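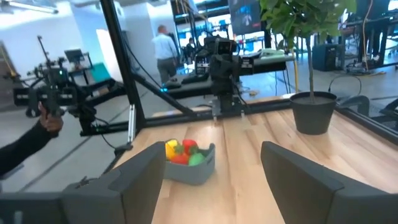
Toy vegetables and fruit in a gray basket.

How to Read an Egyptian Offering Formula
By Bienvenido Barredo

Many visitors stop in front of an Egyptian funerary stela, look at the figures, and then go on to the next object without trying the text. I did the same for years. But a large part of these stones carry the same prayer, with small changes, and with one afternoon of work you can learn to find its main parts.

You do not need to know the grammar for this. You need a clear photograph or drawing of a stela, preferably from the Middle Kingdom, a pencil, and a sheet with the common signs. In my Saturday group we work for 90 minutes, and most people can find the name of the owner before we close.

Step 1. Find the direction

Hieroglyphs can be written from right to left or from left to right, in rows or in columns. Look for signs that have a face, such as birds, people and snakes. They look toward the beginning of the line. If the birds look to the right, you start at the right.

When two signs stand one above the other, read the upper one first. Draw a small arrow at the start of each line. Kiều Sầm, who corrected my first exercises, refused to look at any sheet without arrows, and I have kept the habit.

Step 2. Find the opening words

The formula begins with the words hetep di nesu. They are usually translated "an offering which the king gives." Look for four signs close together: a tall plant (the sedge), a small half-round loaf, an offering mat with a loaf on it, and a pointed sign that looks like a narrow triangle.

The plant is part of the word for king, and it is written first although it is not spoken first. Egyptian scribes often put the word for a king or a god in front out of respect. So do not be worried if the order of the signs does not agree with the order of the words. In later texts the order inside the group can change too, and the triangle may come before the mat.

Step 3. Find the god

After the opening comes the name of a god, most often Osiris or Anubis. Osiris is commonly written with a throne and an eye, and a seated god may follow. Anubis can be spelled out with sound signs, or he can be shown as a jackal lying on a shrine.

Then come the titles. For Osiris you can expect "lord of Djedu" (the town which the Greeks called Busiris), "the great god" and "lord of Abydos." The basket without a handle is read neb, "lord." Be careful, the same sign also means "all" or "every," and you will meet it again with this second meaning in the next step. The basket with a handle is a different sign and has the sound k.

Step 4. Read the list of offerings

The list begins with peret-kheru, often translated as "voice offering." It is written with the plan of a house and an oar, with the signs for bread and beer near them or under them. The idea was that the spoken words could supply the dead person, so every reader of the stone was useful to its owner.

The usual list is this:

bread
beer
oxen (frequently only the head is drawn)
fowl (frequently only the head of a bird)
alabaster
linen

A lotus plant beside the list is the number one thousand. After the list you will often see "everything good and pure on which a god lives." Here is the basket with the meaning "every."

Step 5. Find the owner

Look for two raised arms. This is the ka, a part of the person which continued to receive food after death. The phrase is "for the ka of," and after it you find the titles and the name. The word imakhy, "the revered one," may stand before the titles.

At the end of the name, look for maa-kheru, "true of voice" or "justified." It says that the person has passed the judgment of the dead. On a short stela it can be the last word, but a mother's or father's name may come after it.

Common mistakes

Shahab Pakzad and I collected the errors from one course in February and we had 29 of them on the list. Most belong to these types:

Starting on the wrong side. Check the birds again.

Reading the king's plant as a part of the god's name. The king and the god are two different persons in this prayer.

Mixing the loaf and the basket. The loaf is small with a flat bottom and a round top. The basket is wide with a flat top and a round bottom.

Trying to read every sign with a sound. Some signs at the end of a word have no sound and only show what type of word it is.

For practice, choose three stelae and mark only the opening words, the god and the ka on each one. Do the offering list on another day. Jayanthi Salian uses a different colored pencil for each part, and her sheets are much easier to check than mine.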